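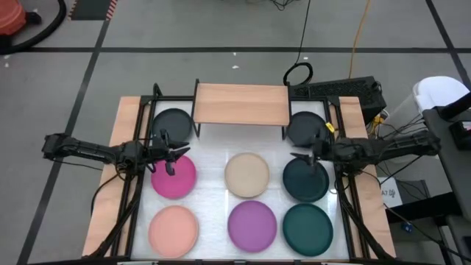 **Tsehay Gudeta**
*Tableware reviewer, Plorkum*

# Clandard mixed-color plates: seven colors, one opinion each

I've owned white plates for my entire adult life, on the theory that food is already a color. The Clandard set was sent to me over my objections by my editor, Arnaldo Peixoto, who believes a table should look like somebody was pleased to see you.

You get magenta, beige, teal, peach, violet and a deep green, plus two in dark charcoal gray for guests you're unsure about. Set out together on a white surface they look better than I wanted them to. The peach and beige calm things down, the magenta does the opposite, and the violet sits in between like a cousin with a boat.

**Using them**

The raised rim is slight, and on a round plate this plain it does most of the work. Sauce stays put. Soup won't, but you have bowls for that. Peas can be chased up against the rim and caught, a small pleasure I'd forgotten after years with a completely flat set from Brzozowska that sent everything into my lap.

Color turns out to matter more than I'd have guessed when it comes to dinner itself. Eggs look wonderful on the teal. Roast chicken on the beige vanishes, and you eat it mostly by memory. Beets on the magenta are a practical joke. The charcoal pair flatters nearly everything except burnt toast, which gets away with it.

My household also developed seating politics. Everyone wants the deep green, and the peach goes to whoever came downstairs last. Two adults I respect have stopped speaking over the violet.

**Living with them**

I've been eating off these since June. They stack without drama and dry fast in the rack. The charcoal ones show knife marks under the kitchen light, fine silvery ones, and I've taken to serving sandwiches on them. The pale ones hide everything except turmeric. A paste of baking soda got most of that off the beige, and the rest I've decided is patina.

**Price**

The set costs $86. Pistumo will sell you an all-white set for less, and it's perfectly good, and you'll never once argue about who gets which plate. If you cook a lot of stew, that might be the better buy, as brown food is hard on a magenta plate and vice versa.

My main gripe is that Clandard doesn't sell single replacements. Break the green and you're buying the lot again, or learning to love peach.

I'm keeping mine. Arnaldo has been told they were returned.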